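Hundness kitchen kit – progress to end of May 2018
For Anqi Kang, from Hamidreza Kermani

Quick one, sorry, more detail when the invoices are in.

Spent so far 1,131 out of the grant. Most of that went on small stuff for the worktop sets – plates, stands, mug trees, toaster ovens. Pludis order came in two lots, second lot late. Fenine still owe us 13 mugs, have chased twice.

Sets. Three now laid out and in use, same as promised in February. Each one gets a toaster oven, plates on a stand and a mug tree. Layout sheet is on its second version, Su wanted the oven at the left end and the plates over to the right, so we went with that. Mug tree at the front. Works better than the old order, less reaching across.

Plates – went for plain colours in the end, one of each per stand. Easier to say "put the yellow one back" than to talk about sizes. Patterned ones sent back, refund recieved.

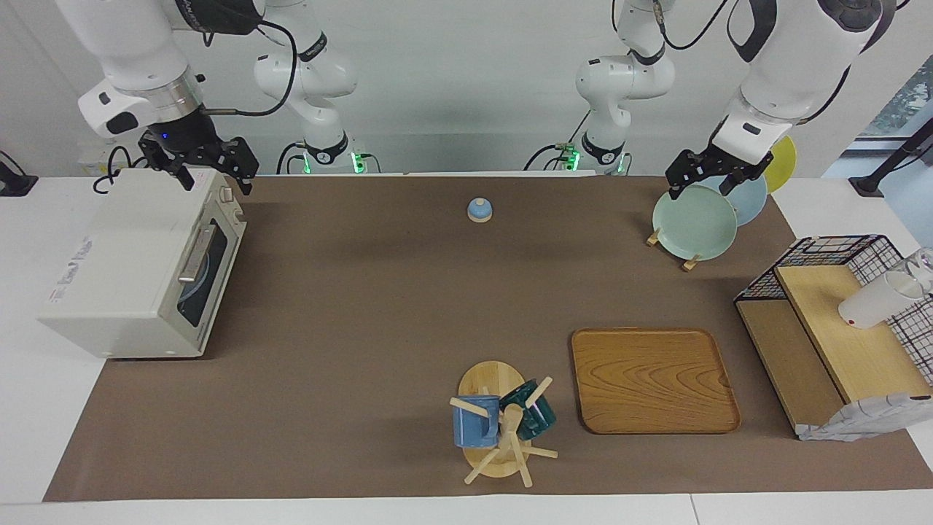

Labels next. Want one on every box lid and one inside the cupboard door, 79 printed allready, rest to do. Brown mats are staying, they wipe down fine and the white tables were getting marked without them.

Still to sort:
Mugs from Fenine
Spare pegs for the mug trees
Somewhere to keep the empty boxes – the corridor is not it

No change to the budget lines. Will send receipts seperately, and the cupboard list once Su has been through it.

HK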